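Family Health | Living With It

Questions I Get About Celiac Disease

By Ignacio Gallardo
May

Print this page | E-mail to a friend

My son was diagnosed with celiac disease when he was six, and I've been answering the same questions from relatives, neighbors and other parents ever since. I finally wrote the answers down. I'm a dad and not a doctor, so please take the medical stuff to somebody with a license.

How did you find out?

Slowly! He was tired all the time, he'd stopped growing out of his shoes, and his belly hurt most mornings. We blamed school. Then we blamed milk. Our pediatrician at the Rafferty clinic ordered a blood panel on a Tuesday, mostly to rule things out, and the antibody number came back so high that she called me herself at dinnertime. After that came the endoscopy, and after that a very long grocery trip.

Should I stop eating gluten before I get tested?

Please don't, at least until you've talked to your doctor. The blood test looks for antibodies your body makes while you're eating gluten, so if you quit early the result can come back looking fine when it isn't. My sister-in-law did exactly this (she meant well) and had to go back on regular bread for weeks before they could test her properly. She was miserable the whole time.

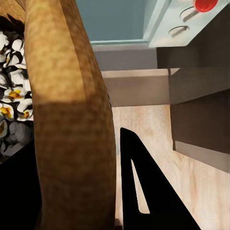

What can he eat for a snack?

Way more than people think. Fruit, cheese, nuts, yogurt, eggs, plain potato chips, rice cakes with whatever he's into that month. I tell grandparents to think of it as two piles. A big golden-brown loaf of bread goes in the no pile unless it's made gluten-free, and a heap of plain popcorn sitting right next to it would be in the yes pile, except that once the two have been touching I'd skip the popcorn too. Crumbs travel. Flavored popcorn I always check, label in hand, every single time, even if I bought the same bag last week.

Is a tiny bit okay?

No, and this is the one I get a little worked up about. It's an autoimmune condition, so a small amount can still do damage even if he doesn't feel sick afterward. Some kids get a stomachache from a crumb and some get no symptoms at all. Mine is somewhere in the middle, and he gets grumpy before he gets sore.

Did you have to throw out your whole kitchen?

I threw out the toaster, the wooden spoons and a colander I could never get clean. The pots stayed. Our dietitian in Wusside told us that stainless steel is fine after a good wash, which saved us a fortune. We have a separate butter dish now, and a separate jar of peanut butter with his name on it in marker. Everybody else in the house still eats regular pasta, but his gets cooked first, in clean water, with its own strainer.
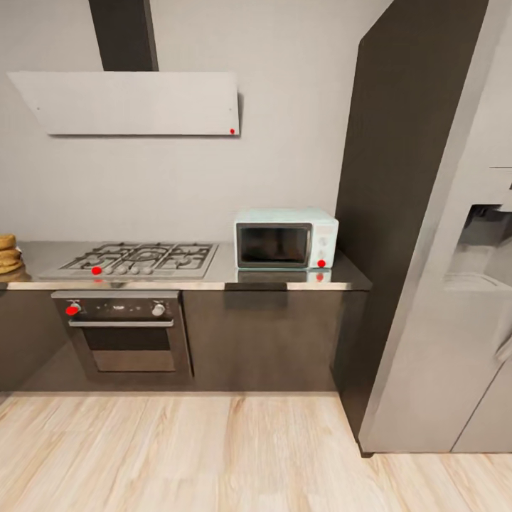
The rule that took longest to stick was the knife rule. Once a knife has touched regular toast, it doesn't go back into the jam. My wife and I were both terrible at this for the first year, and we went through a lot of jam.

What about restaurants?

We have three places we trust and we go to them over and over. Brornenero, the little Italian spot, has a separate fryer and the owner comes out to talk to us, which my son finds embarrassing and I love. Anywhere new, I call ahead in the middle of the afternoon when they're not slammed. I ask who handles the order and whether the fries share oil with anything breaded. If the person on the phone sounds annoyed, we eat at home.

And school?

Kaltwood Elementary has been great. We filled out the meal form and I sent in a box of safe treats for birthdays, 30 of them, that his teacher keeps in the freezer down the hall. Also, ask about art class! Some modeling dough has wheat in it, and little kids put their fingers in their mouths.

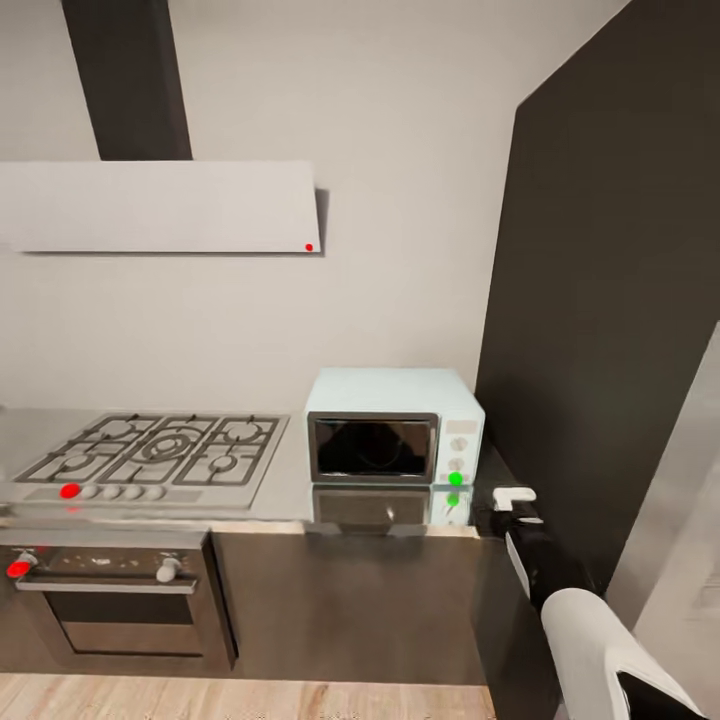 Field trips are harder. I pack double, and I put a note in the lunch bag for whichever grown-up ends up in charge.

Should the rest of the family be tested?

We were told yes, parents and siblings. My daughter and I came back negative. My wife came back positive with no symptoms she'd ever noticed, unless you count being low on iron for most of her adult life. So now we have two jars of peanut butter with names on them.

How long until he felt better?

His stomach calmed down in a few weeks. The energy took longer, and the blood numbers took 18 months to get back to normal. He's grown plenty since and needs new sneakers again.

Tags: celiac, kids, food at home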